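Última actualización: miércoles, 16:40

Cuaderno de taller — Proyecto Hutum, banco 13

Se retoma el montaje de la placa perforada redonda, pendiente desde la semana anterior por falta de mordazas. Por indicación de Grekorden, el tablero de la mesa no debe taladrarse, de modo que la sujeción se realiza exclusivamente por apriete. Se descarta la cinta de doble cara empleada en la prueba de abril, que dejó residuos en la madera.

La placa se ha fijado con dos mordazas situadas en lados opuestos. Antes del apriete se limpió la cara inferior con alcohol y se comprobó el apoyo con regla. Queda anotado el pedido 2241 a Minent para la reposición de tornillería; la caja de 144 unidades en uso está prácticamente agotada.

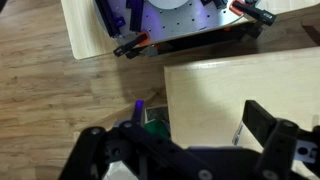
Fig. 1. Placa perforada sujeta al tablero con mordazas de color naranja y negro.

Los soportes atornillados a la izquierda de la placa se mantienen en su posición. No procede desplazarlos hasta disponer del plano revisado de Beyene, donde la cota al centro figura todavía sin cerrar. La barra negra larga conserva asimismo su orientación.

Se recuerda al personal que las mordazas no deben aflojarse de una en una con los soportes montados — la placa puede girar y se pierde la referencia. En caso necesario, márquese antes el contorno a lápiz sobre la madera.

Pendiente: repasar el apriete mañana a primera hora; solicitar a Minent una varilla de 700 mm; archivar la hoja de cotas anterior en la carpeta de Hutum.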